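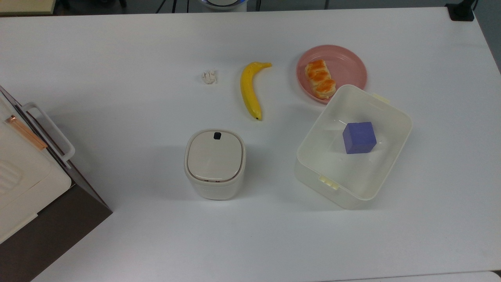
Rory Dow nos lo soltó por correo un lunes por la mañana: que su mesa de la cocina servía para todo menos para comer, y que si teníamos algo que no fuera otro mueble. Pues sí, Rory, ¡lo tenemos! Y hoy por fin lo puedo contar.

Peneck presenta Marnix, su guía para despejar la mesa

Dratwood, lunes 14 de septiembre - Me llamo Jovita Galindo, llevo la parte de orden doméstico en Peneck y confieso que escribo esta nota con muchas ganas (y con la mesa a medio recoger, todo hay que decirlo). Desde hoy se puede pedir Marnix, una guía de 276 páginas dedicada por entero a la mesa: lo que se queda encima, lo que va a la caja y lo que va a la basura.

La idea salió de una encuesta que hicimos en febrero entre 2.000 suscriptores de nuestro boletín. Preguntamos qué superficie de la casa les costaba más mantener libre y ganó la mesa, por goleada. Yo habría apostado por la silla del dormitorio, así que perdí un café con Meifang Mao, que maquetó el libro y todavía me lo recuerda.

El método se prueba en una tarde. Se empieza por los papeles, que van directos a una papelera pequeña puesta sobre la propia mesa. Luego la comida: el plátano puede quedarse a la vista, el bollo va en su plato y lo demás vuelve a la cocina. Lo suelto, un cubo de colores, por ejemplo, se mete en un recipiente abierto, de esos blancos o translúcidos que dejan meter la mano sin pensárselo. Las cajas grandes con tapa las reservamos para lo que se usa poco - manteles de fiesta, velas, el juego de mesa al que le falta una ficha.

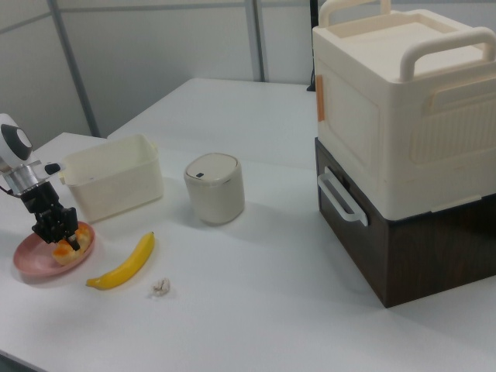

El plato rosa con el bollo, un plátano y recipientes de distintos tamaños sobre la mesa blanca.

Hay 14 capítulos y mi favorito es el de las meriendas, que discutimos muchísimo. Hanyu Xie defendía retirar el plato antes de ordenar nada; Baoshan Dai, dejarlo hasta el final y picar mientras tanto. Al final publicamos las dos versiones y que cada casa decida. (Yo soy del equipo Baoshan, sin ninguna duda.)

La primera tirada es de 1.000 ejemplares, impresos en los talleres Liao, y los pedidos se atienden por orden de llegada. Quien ya reciba el boletín encontrará en el próximo envío el capítulo de los papeles completo, con la hoja para colgar en la nevera.

Para entrevistas o ejemplares de prensa, escribidme a la oficina de Peneck en Dratwood, a la atención de Jovita Galindo. Contesto yo misma, normalmente después de comer.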